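Joana Garcia
@joanagarcia

1/ Mudei de casa em setembro e só agora acabei de tratar da papelada. Deixo aqui o que aprendi sobre mudar a água, a luz e a morada, para quem estiver a passar pelo mesmo.

2/ Comecem pela leitura dos contadores. Tirem fotografia no dia em que entregam as chaves, com o número de série legível. Eu só fotografei o da água e o da luz foi faturado por estimativa: 86 euros. Reclamei e acertaram na fatura seguinte.

3/ O contrato da luz ficou feito por telefone em 18 minutos. Pediram o código do ponto de entrega, que vem na fatura do inquilino anterior. Se não tiverem a fatura, peçam ao senhorio antes de ligar.

4/ A água foi presencial. Levei contrato de arrendamento, cartão de cidadão e IBAN. Faltava a caderneta predial e tive de voltar no dia seguinte.

5/ Morada no cartão de cidadão: pede-se online e depois chega uma carta com um código. A morada só muda quando se confirma esse código. Eu guardei a carta numa gaveta e esqueci-me dela.

6/ Correio: paguei o reencaminhamento por seis meses. As cartas do banco vieram bem. Uma revista continuou a ir para a casa antiga até eu escrever à editora.
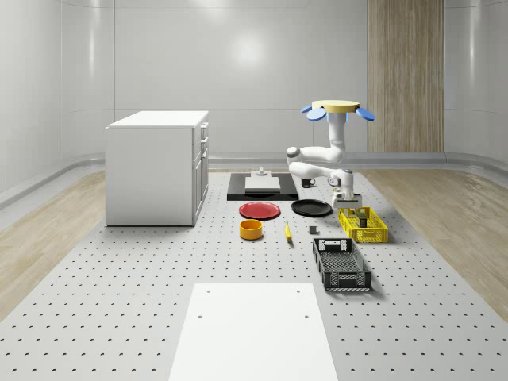 7/ Transportadora. Pedi três orçamentos. O mais caro era de 945 euros, com embalagem incluída. Fiquei com a Asell, que cobrava à hora, e embalei tudo eu.

8/ Embalei 30 caixas. Escrevi a divisão em dois lados de cada uma e fiz uma lista no telemóvel. Os livros foram em caixas pequenas. A loiça foi enrolada em toalhas e chegou inteira, menos uma taça.

9/ O que ficou à mão no primeiro dia: lençóis, papel higiénico, carregadores, uma chave de fendas e a Moka. O café da manhã seguinte foi o único plano que correu à hora.

10/ Internet: marquem com antecedência. Esperei duas semanas pelo técnico e trabalhei com os dados do telemóvel. No prédio já havia fibra, mas a tomada estava atrás do roupeiro.

11/ Caução da casa antiga: fiz a vistoria com o senhorio, assinámos os dois uma folha com o estado de cada divisão e devolveu tudo por transferência.

12/ Falta-me mudar a morada no seguro do carro e no centro de saúde. Fica para novembro. Se alguém já tratou do centro de saúde este ano, diga-me que documentos pediram.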